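Play food

Play food is the general name for toy versions of things people eat, made for children to use in pretend cooking, shopping and serving. It covers single fruits and vegetables, slices of bread, eggs, cakes and whole dinners, and it is usually sold alongside small pots, plates and toy kitchens. Few toys are so easy to understand: a child who has watched a grown-up make soup will generally know just what to do with a toy carrot and a bowl.

Materials

Play food has been made from nearly everything that can be shaped or sewn. Wood is one of the oldest choices and is still well loved, partly for the pleasant weight it has in a small hand. Plaster and papier-mâché were once common in dollhouse dinners, where a tiny ham might be glued to its plate for good. Felt and crocheted foods are often made at home, and many a family has a lumpy knitted strawberry that has outlasted far grander presents. Molded plastic is light and easy to wipe clean, and it can copy the small bumps and folds of a real vegetable quite closely.

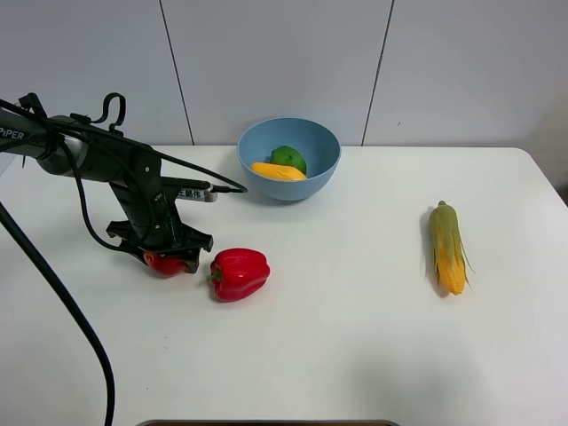
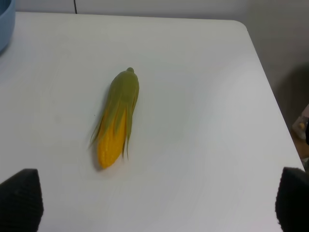
Red bell peppers (first picture) and a toy ear of corn with its husk partly peeled (second picture). Photos: Pacheco picture collection

Vegetables and fruits

Vegetables and fruits make up a large share of most sets, and makers tend to favor the ones with a bold color and a shape that can be recognized from across the room. Corn, tomatoes, carrots and bananas turn up again and again. Regional sets can be a good deal more particular. The Pellodska market basket, for example, holds 7 pieces, among them a beet and a bundle of dill, while the larger Losta grocery set runs to 100 pieces and includes paper labels for a pretend store.

Cutting foods

One popular kind comes in halves or slices held together by hook-and-loop fabric or by magnets, so that a child can "cut" it with a blunt toy knife and then put it back together. The gentle ripping sound is a large part of the fun, as any parent can tell you. The Vultedar cutting set has 60 pieces, counting each slice separately.

Use in play and learning

Preschools often keep play food in a home corner or a pretend store, where children sort it by color, name it, trade it and serve it to one another with great seriousness. It is also used in language lessons for older learners, who may find it easier to remember a new word with the thing itself in hand.

See also: Toy kitchen, Dollhouse, Food model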